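From the Clivodholm workshop: keeping Kong in good hands

Many of you have written to ask how Kong is getting on over the winter, and I'm happy to say that the answer is very well, apart from the usual grumbles in the fingers. I promised a proper item on how we look after the hands, and I kept putting it off, so thank you for your patience (and for the reminders, which were mostly kind!).

For those who joined us lately, Kong is the two-handed machine at the Clivodholm end of the building, the one that spends its days moving small parts out of bins and into trays and fixtures. It came over to us from the Javberg shop with a thin folder of notes and a great deal of goodwill, and most of what we know about its upkeep has been learned by doing it, usually with a flashlight held between somebody's teeth.

The hand check happens after every 40 hours of running. It used to be 95, which was the number in the folder, and I was perfectly content with that until Teemu Salminen started writing down how far each finger missed its mark at the end of a stretch. His little chart was very persuasive. The misses stayed small for a good while and then crept up well before we were due to look at anything, so we moved the check forward and have been glad of it ever since.

It goes like this. Power off at the arm, tag on the switch, and wait for the joints to settle. Then a soft dry cloth over the fingertips, because a fine film of dust builds up on them and makes them slide on smooth plastic. After that each finger is bent by hand, slowly, all the way in and all the way out, and you feel for anything gritty. The covering gets looked over next, paying most attention to the places where it folds. We found a small tear there last fall, shorter than a grain of rice, and I would much prefer to find the next one at that size too.

The wrist takes the longest. Any play between the hand and the arm shows up as a big miss at the fingertips, so we go over the fasteners with the torque driver in the same order each time, and whoever does it signs the card. Please do sign the card. I know it seems fussy, but I have spent a whole lunch hour trying to work out which of us had done the left side.

Then power comes back on and we run the slow routine, nearly 30 minutes of reaching and placing at a crawl, with one person watching the wrist views and another standing by the stop button.

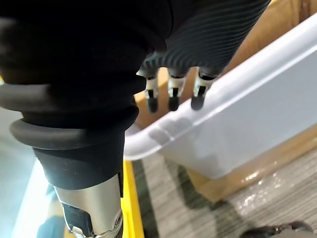
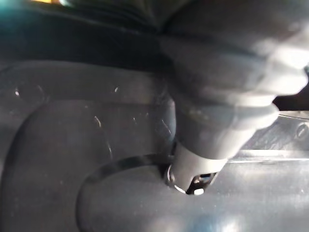 If the slow routine goes cleanly, Kong goes back to full speed and the card goes back on its hook. If it doesn't, we re-zero the fingers and go again, and only after a second poor run do we take the hand off and carry it to the bench. That has been needed 2 times since we moved the check forward, and both times the trouble was a cable that had worked its way a little slack.

We're still waiting on the spare fingertips from Stulton, which should be with us in March. Until then, please go easy on the set we have, and if you notice one starting to wear on one side, tell Teemu or leave a note in the tray by the door. He has also offered to walk anyone through the wrist fasteners who hasn't done them yet, and he's a very patient teacher, so do take him up on it.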